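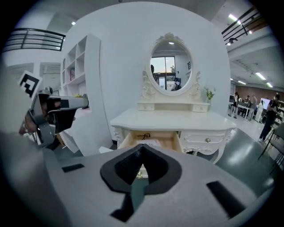
4. Clear out and re-line the drawers

I do this part before I touch the mirror or the top, just so I'm not leaning over a freshly wiped surface with my sleeves. My vanity is the white Flestaddale (the one with the curved legs and way too much scrollwork, I love it), and the steps are the same for the plain Stadura as far as I can tell.

4.1 Pull one drawer at a time, slowly, by the little round knob. If it drags, stop and lift the front a hair, then try again. Don't yank! The knobs are held by one screw each.

4.2 Take everything out. Cables, cards, pens, that one receipt you were looking for in August. Cables go in a bag or get a twist tie, and paper lies flat at the front where you can find it.

4.3 Wipe the bare wood inside with a barely damp cloth and leave the drawer open for 20 minutes. The inside isn't painted like the outside, so it soaks up water fast.

CAUTION: Never pull both of the small drawers under the mirror at once. I did, the mirror wobbled, and I aged ten years.

4.4 Cut your liner a little short at the back, or it will ride up and catch. I use the Gazi paper, no glue.
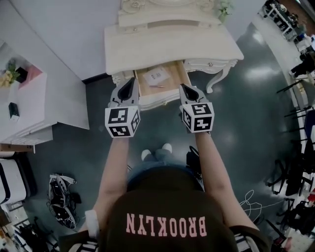 5. Put things back and check the slide

5.1 Start with the flat stuff. Cards and notes first, then a pen or two next to them (I keep mine on a slant so I can grab it, but suit yourself). This drawer is shallow, and anything standing up will catch on the way in.

5.2 Close it with one hand in the middle of the front. It should stop flush with the carved edge. If one corner sticks out, there's probably something behind the drawer, so pull it and look.

5.3 Still stiff? Rub a plain candle stub along the runners and slide the drawer in and out until it moves easily. My friend Nazmiye Tatlı swears by bar soap, and that works too.

NOTE: Replacement knobs are part 271 in the Genov parts list. Order a spare while you're there, they love to roll under things.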